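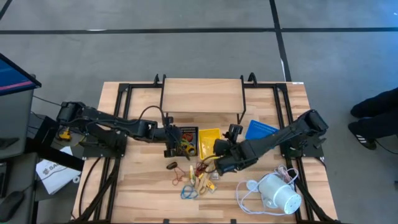 # Rewriting the Zollport scheduler in a newer language: is anyone else tired of this pitch?

**mutex_grump**

Third time in as many years that somebody has proposed throwing out the scheduler and starting over. The deck says the current code is "unmaintainable". It has 63 open bugs, and I went through the list last night. Most of them are config parsing and bad error messages. I found 3 that a stricter compiler would have caught.

So what are we buying, exactly? I've asked for numbers and I get adjectives.

**tailcall**

You're counting the bugs that got filed. What about the ones that got fixed before release, after somebody sat in a debugger until 2 a.m.? Those cost money too and they don't show up in your tracker.

I did the port at Nellholm. Compile times got worse, I'll give you that. But I stopped being afraid to touch the queue code.

**mutex_grump**

> I stopped being afraid to touch the queue code

Because of the language, or because you had just rewritten it and knew every line? I'd stop being afraid too if I'd spent a year in there. Put somebody new on it and ask them again in January.

**oldheap**

Both of you are skipping the boring question, who does the porting? We had this at my last job. Two people who liked the new language did all the work, everyone else kept patching the old tree, and then the two people left. We ran both versions side by side for longer than the rewrite was supposed to take. The glue between them was the worst code I have ever been paid to read.

**pragma_never**

Has anyone looked at what Plultari did? They left the core alone and put the new language at the edges, only the parts that read untrusted input. Seems to have gone fine.

**mutex_grump**

"Seems to have gone fine" according to the write-up from the people who did it. I've read it. There is one benchmark, no error bars, and the old build has optimizations turned off. Check the flags in the appendix.

**pragma_never**

Huh. OK, I missed the flags. Still, the benchmark wasn't the reason they did it. They wanted fewer crashes on malformed packets, and a fuzzer doesn't care about your optimization level.

**mutex_grump**

Fair. That's a claim I could test, at least. Did they publish the fuzzing results?

**pragma_never**

Not that I can find. There's a chart with no labels on the y axis.

**tailcall**

I don't get this attitude that the existing code is innocent until proven guilty. We have almost 400 raw pointer casts in the scheduler. Each one is a promise somebody made in a comment, and half of those comments are wrong.

**struct_padding**

Where does 400 come from? grep gives me 200 in `src/`.

**tailcall**

I included the vendored stuff. It ships, so it counts.

**struct_padding**

The vendored stuff wouldn't be part of the rewrite though. You'd still be linking it, through a foreign function interface, with the same casts plus a new layer on top.

**tailcall**

Sure, and I'd want to replace that later. But point taken on the number, use 200.

**oldheap**

"Replace that later" should be printed on the cover of the deck.

Serious suggestion: turn on the sanitizers in CI first. I asked for it when we were on the Enriquez build system and was told it was too slow. Then we switched and the subject never came up again. It's a flag and a longer lunch break. If it finds a pile of memory bugs, tailcall has a case and I'll sign it myself.

**tailcall**

Sanitizers only see the paths your tests run. Our tests for the timer wheel are one happy path and a TODO.

**mutex_grump**

Then write the tests! You need them for the rewrite anyway, or how do you know the new one does the same thing? I keep hearing that the compiler will handle it. The compiler has no idea what the timer wheel is supposed to do when the clock goes backwards. I'm not sure we do either.

**struct_padding**

It fires everything twice. I have a customer who depends on it.

**oldheap**

Please tell me that's in the docs.

**struct_padding**

It's in an email.

**tailcall**

All right. I'll do tests for the timer wheel and put up a branch with the sanitizers on. I still think you'll end up rewriting the queue, and I'm not withdrawing the proposal.

**mutex_grump**

Fine by me. Post the raw output when you have it - the whole log, no charts.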